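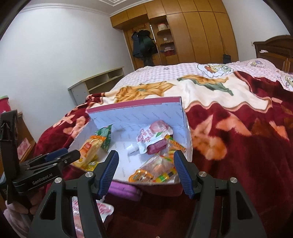
Felicidad Cruzado
Sun 25 February

I have promised my old colleagues from Fallar to write how the work is going, so I make a small thread. Some of you still pack by hand at Clamarton and you ask me if the robots are coming. I will try to answer with care.

For those who do not know me: I packed gift boxes with snacks for six years, last of all on the evening shift. A good evening was 700 boxes for our table. In May the company told us that a packing arm would be tried on the Luranley line, and that it needs to learn from people who know the job.

So two of us moved to the new task. We hold the gripper by the handle and we pack with it, again and again, and everything is recorded. The arm will get the same fingers later. My hands do the old work, only slower and with a machine between me and the bag.

It is slower, yes. With my fingers I can feel if a bag is full of air or full of sweets. With the gripper I must look. In the first week I was ashamed, I dropped things that a child could hold. My shoulder was also not happy, and I asked for shorter sessions. They agreed to it after one meeting, I want to say this because people think they never listen.
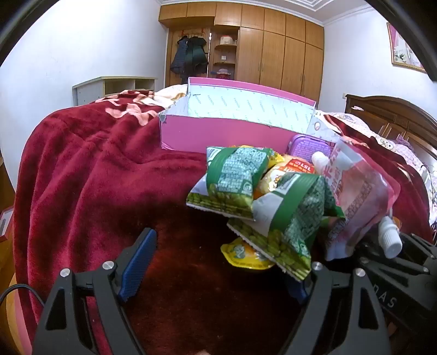 What I did not expect is how much I knew without having words for it. The planner, Chou, sits with me and asks why I take one thing before the other, and I must stop and think. Flat bags are easy to explain. But when one bag lies across the others, like the green one with the peas in the middle, I would take it first and free what is under it. The drink pouch with the white cap I would take by its side and leave the cap alone. I did these things for years and I never once told them to a new person at the table.

We have 1,598 good recordings now. A bad one is also kept, in another folder. I asked what for, and Chou said that the arm must also see mistakes. I found this kind, although I think it was meant technically.

Now the part you are waiting for. Will there be fewer packers? I believe yes, on the simple boxes. The company says that nobody on a fixed contract will go this year, and I have this on paper. For the people who come only before the holidays there is no paper at all. I have said in the meeting that this is not fair and I will say it again.

My pay is the same as before, with a small addition for each full week of recording. The evening shift money I have lost. Please count this too when somebody offers you the "robot job" – it sounds like a step up and in the first month I had less.

Do I like it? Most days, yes. I sit down more, and people ask my opinion. I miss the talking at the table and the radio. If you have the choice, ask first who will own the recordings and how long one session is. I can send you my list of questions, write me a message.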